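Ostex Knit Glove Covers for Robotic Hands

Product overview

The Ostex glove cover is a black knit sleeve for multi-finger robotic hands used in kitchens, laundries and similar household test settings. It is supplied in pairs, left and right, and is sold by Wultwood under part number 315. Covers are washable and are rated for 100 hours of handling work between inspections.

Conditions of use

The cover protects finger joints from dust and crumbs. It does not make a hand food-safe, waterproof or cut-resistant, and it may not be listed as a safety guard in a risk assessment. Operators remain responsible for keeping people outside the reach of both arms while power is on.

When one hand holds a container and the other is open near it, the Maltus handling guide applies. The open hand is to move at reduced speed, and its fingers are to stay clear of the holding hand's grip until the transfer begins. Wires near the work must be secured before the first run.
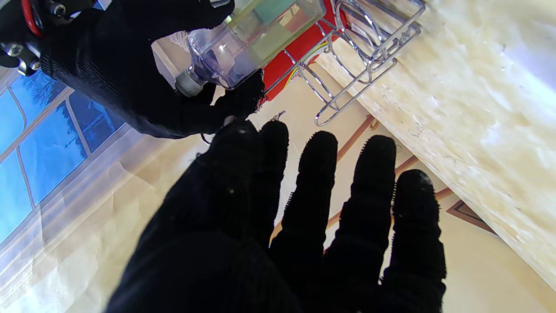
Inspection and replacement

Inspect both covers before each shift, under good light. Check the fingertips first — wear starts there — and then the seams and the palm. Lint is to be removed with a dry brush. A dangling thread must be trimmed with the hand powered off; it must never be pulled. Pale scuffs on a fingertip are acceptable if the knit is closed underneath. A cover with an open hole is to be withdrawn at once, along with its pair.

Record each inspection in the Bensaid log sheet, which is included with every order. Completed sheets should be kept for 2 years.

Cleaning

Remove covers before washing. Wash in cool water with mild soap and dry flat. Do not bleach, iron or tumble dry. A cover may be washed up to 25 times.

Ordering

Covers are sold by the pair or in cartons of 25 pairs. State the hand model and finger length when ordering. Mounting brackets and cables are not included. Opened pairs cannot be returned.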